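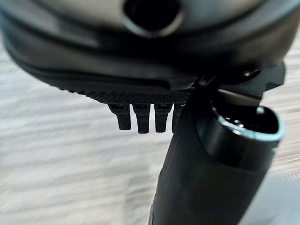
The tidying trial at the Atthorpe residence began in January and moved to normal working in the spring. Reltum runs the building as furnished short-let accommodation with 86 rooms and a set of shared lounges. The trial covers the lounges only. Two mobile units clear small items from floors and seating before the cleaning staff start work. Every camera view from the wrist includes part of the unit itself, and staff who review the recordings learn these parts first: the dark housing with its round opening, the strip with the fine crosshatch pattern, the short black prongs under it and the black tube with the bright metal rim. Anything that stays put between views belongs to the machine. The pictures on this page come from the wrist camera and accompany the notes on how the work has changed.

Before the trial

A lounge was cleaned by one person from start to finish. The order was fixed: collect loose items, sort them into lost property, kitchen return or waste, straighten the seating, vacuum, mop, wipe down. Collecting and sorting took the least skill and involved the most bending. It was also the part that varied most from one morning to the next, and the rota had no allowance for that. A lounge that had been used for a film evening got the same slot as one that had stood idle.

Tamara Radu, the housekeeping supervisor, kept a written log of overruns for the whole of the previous winter. Nearly all of them were traced to collecting and sorting. The log was the main input when the job was split into a robot part and a staff part.

The split

The units do collecting only. They place what they pick up in a tray at the lounge door. Sorting stays with staff. An early plan from Tănase, the firm that supplied the control software, had the units sorting as well. It was dropped at the request of housekeeping. Lost property has to be entered in a book and signed for, and the person who signs wants to have handled the item.

Straightening the seating also stays with staff. Cushions may be moved by a unit if one is in the way of a pick, but the unit is not expected to put it back neatly, and it does not.

Floors and reflections

Most of the early faults were logged on hard floors. Ceiling lights and windows produce bright patches on a glossy surface, and the detection step would sometimes mark such a patch as a sheet of paper or a card. The unit would stop, lower the gripper, close on nothing and report a missed pick. After several missed picks it would ask for help, and somebody had to walk over and dismiss the request.

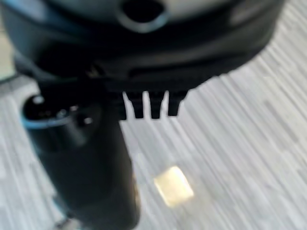
Gripper above the light grey flooring, with a warm-toned glare patch to the right of the black finger.

The fix was made in two steps. Tănase added a check that compares the same spot from a second position; a reflection shifts with the camera and a card does not. Housekeeping then changed the order of work so that blinds are lowered before the units start. The second step cost no money and was suggested by the early shift. It is now the first line on the start card.

Motion blur is a separate matter. Views recorded while the wrist is travelling are often too smeared to judge an object by, and the software gives them little weight. Staff reviewing a fault are told to step through to a view recorded at rest. New reviewers tend to spend a long time on blurred views, trying to read something into streaks on the floor. The training note now covers this in a paragraph of its own.

What the morning looks like now

The early shift unlocks, lowers the blinds and walks each lounge once to check for spills and glass. Neither may be left for a unit. The units are released from the charging point, which is almost 50 metres from the furthest lounge along a level corridor. While they work, staff do the stairs, the kitchens and the entrance. When a lounge is reported clear, a cleaner goes in, empties the tray, sorts, and carries on with seating and floors as before.

The walk-through was not in the original plan. It was added after a spill was spread along a corridor by the wheels of a unit. It takes a few minutes and has to be initialled.

Requests for help go to a handset. Under the first arrangement every cleaner carried one, and the result was that several people left their work for the same request. There is now one handset per shift. Whoever holds it is taken off the stairs, and the role rotates. Some of the staff like it and some would sooner have the stairs. Swaps are allowed if they are written on the rota.

Soft seating

Upholstered furniture remains the hardest part of the job. An item pressed into a seat is at an angle, the fabric gives when the fingers come down, and a pick that would succeed on a hard floor slides off. Dark items on dark or patterned fabric are also reported late or missed altogether.

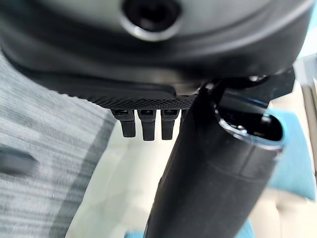
Ileana Mihăilă, who maintains the units on site, reduced the approach speed over seating and set a lower closing force. Fewer items are now dropped. The price is time: a lounge with a lot of seating takes noticeably longer than one with hard chairs, and the release order was changed so that the soft lounges are done first. The units still do not reach down between a seat and its back. That gap is checked by hand, and it was always where the keys and earphones ended up.

There was some discussion about replacing fabric seating with something easier for the units to work on. Housekeeping and the residents' desk both objected. The furniture stays as it is, and the units are set up around it.

Hours and duties

No posts were removed in the trial period, and total hours are unchanged. The time taken out of collecting was moved to the kitchens, where the backlog was largest, and to a weekly deep clean that had been skipped more often than it was done. Start times have not changed.

Two duties are new. One is the handset. The other is fault review, in which a member of staff goes through the failed picks from the day before and marks each with a cause: reflection, soft surface, item too thin, item too heavy, or other. The review is done seated, in paid time, and is open to anyone who has completed the short course. It was first offered to people on light duties and has since been requested by others.

Complaints have mainly concerned noise and blocked doorways. A unit waiting for help used to stop where it stood, including in doorways. It now backs up to the nearest clear wall before it calls. The noise complaint is still open. The wheels are loud on the joint strips between floor coverings, and Prerkent, which makes the drive base, has been asked for a softer tyre.

A further point was raised by the early shift — that the recordings should not be used to judge the pace of anyone's work. This is now a written rule. Recording stops when a lounge is reported clear, before the cleaner goes in, and review clips are deleted once a cause has been marked.

Open items

The tray at the lounge door is too low. Staff asked for it to be raised to table height, and the unit can reach that height without changes. A stand is on order.

The start card needs a version in Romanian. Tamara Radu has a draft.

Wear on the gripper is checked by eye at the end of each shift, and there is no agreed limit for when a part is changed. Ileana Mihăilă is keeping dated photographs of the parts on both units so that one can be set.

Page updated 14th June.

Related items

Start card for the early shift, Atthorpe
Fault review: short course outline
Marking the cause of a failed pick
Charging point and corridor plan
Lost property: who signs and when
Prerkent drive base: wheel noise log
Handset rota and swaps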